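3. Test vehicle, drive cycle and instrumentation

3.1 Vehicle preparation

All measurements in this section were taken on one vehicle, a five-door station wagon with a turbocharged diesel engine and a six-speed manual gearbox. The car was supplied by the Jaltum test fleet and had been run in over a fixed mileage accumulation route before delivery. The engine control unit carried the standard production calibration at the start of the program and was reflashed once, between the baseline series and the first modified series, with the calibration described in Section 2.4. No mechanical parts of the engine were changed between series.

The tires were of the low rolling resistance type and were set to the pressure printed on the door pillar, measured cold. Pressure was checked again after each run but was not corrected until the next soak. The alternator was left connected. The air conditioning was switched off, the cabin fan was set to its lowest position, and all lights were off except where daytime running lights could not be disabled. The battery was charged overnight on an external charger before each cold start, which removes most of the variation in alternator load over the first part of the cycle.

Fuel was drawn from a single batch held in sealed drums at the Mendusdale laboratory. Density and carbon content were measured on opening each drum, and the values for the drum in use were applied in the carbon balance calculation. Engine oil was changed before the baseline series and again before the modified series, with the same grade used both times.

3.2 Cycle and soak conditions

Each run consisted of the regulatory cycle followed, without stopping the engine, by a constant speed section and a set of coast-down segments. The constant speed section was added to separate the effect of the closed grille shutter from the effect of the revised fuel injection timing, as the two overlap during transient driving. The coast-down segments were used only to confirm that the dynamometer load had not drifted within a run.

The vehicle was soaked for at least 12 hours in the temperature-controlled hall before each cold start. Oil and coolant temperatures were logged through the soak, and a run was accepted only if both lay within 2 °C of the hall temperature at key-on. Warm starts were made ten minutes after the end of a preceding cycle with the hood closed.

Gear changes followed the fixed points given in the cycle definition for the baseline series. For the modified series two sets of runs were made: one with the fixed points, and one following the shift indicator in the instrument cluster. The indicator asks for the higher gear at a lower engine speed in most of the urban segments, and results from the two sets are kept apart throughout this paper. A single driver drove all runs. Speed tolerance violations were counted automatically by the driver's aid, and any run with a violation longer than one second was repeated.

3.3 Dynamometer and emissions bench

The chassis dynamometer was a single-roller unit with electric inertia simulation. Road load coefficients were taken from coast-downs on the straight at the Skollov proving ground, made in both directions and corrected to standard air density. The wind speed limit for these tests was stricter than the regulation requires, and several mornings of track time were lost for this reason. The coefficients used for the baseline and for the open-shutter condition are the same. For the closed-shutter condition a second set of coast-downs was carried out, and only the aerodynamic term was changed; the difference in the constant and linear terms lay within the repeatability of the method.

Exhaust gas was diluted in a constant volume sampler and collected in bags, with a parallel modal measurement at one reading per second. Bag values are used for all totals. Modal values are used only for the phase comparison in Section 4.2, after alignment for transport delay. The delay was found by cross-correlating the CO2 trace against the injected fuel quantity broadcast by the engine control unit, and was checked again after every analyzer service.
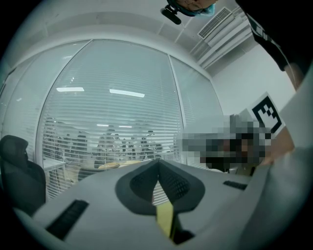 Figure 2. Hand-held gripper with dark gray finger pad and strip of pale yellow tape; office room behind.

Fuel consumption was obtained in three ways. The first is the carbon balance on the bag results. The second is a Dekker positive displacement flow meter placed in the supply line, with a second identical meter in the return line. The third is the sum of the injected quantities reported over the diagnostic connector. The carbon balance is taken as the reference. The flow meters agreed with it closely in the warm runs but read high in the first urban phase of the cold runs, where the fuel in the return line is still warming and the density correction is at its least certain. The injected quantity from the control unit read low throughout. Its offset was nearly constant within a series but moved when the calibration was changed, so it is not suitable for comparing one calibration against another and is not used for that purpose here.

3.4 Data logging and time base

Signals were logged on three systems: the test bed computer, the emissions bench computer and a portable logger in the vehicle. The test bed clock was used as the master. A square pulse was sent to all three at the start and end of each run, and intermediate times were assigned by linear interpolation between the two pulses. Clock drift over a full run was small compared with the sampling interval of the gas analyzers.

The vehicle logger recorded engine speed, pedal position, intake manifold pressure, exhaust gas recirculation valve position, coolant temperature, oil temperature and the shutter position signal. The shutter signal is a commanded value — the production part has no position feedback — and an additional rotary sensor was therefore fitted to the shutter spindle. In a small number of cold runs the shutter opened later than commanded. These runs were kept in the data set but are marked in the tables.

Once runs with driver violations, soak temperature errors and analyzer faults had been removed, the warm and cold series together yielded 3,277 usable modal segments. A segment is defined as a stretch of driving bounded by two standstills, or by a standstill and a change of phase. Segments from the constant speed section are treated separately and are not part of this number.

3.5 Uncertainty

The repeatability of the complete procedure was judged from a set of baseline runs made at the start, in the middle and at the end of the program. For the middle and final sets the baseline calibration was flashed back to the control unit for the duration of the set. No trend with mileage was found in the CO2 totals for warm starts. The cold starts show a slight fall over the program, which we attribute to further running-in of the gearbox. The modified results were corrected for this by linear interpolation between the baseline sets.

The largest single contribution to the uncertainty of the cycle total is the dynamometer load setting, followed by the dilution flow. Analyzer span error is of minor importance, since the same gas bottles were used for all series and the error largely cancels in the differences. For the individual urban segments the position is reversed. At idle the measured concentration is near the lower end of the analyzer range, and the alignment error between flow and concentration becomes the main term. Segments with a distance of less than some 100 m are for this reason combined with the segment that follows before any figure per unit distance is calculated.

Ambient pressure in the test hall cannot be controlled. It varied over the program by the amount normally expected at the site, with the lowest values in September, during the second half of the modified series. The engine is fitted with a pressure-compensated boost control, and no correlation between ambient pressure and CO2 was found in the repeated baseline runs. No pressure correction has been applied to the totals. The nitrogen oxide results were corrected for humidity in the usual manner, and are reported in Section 5 for completeness only.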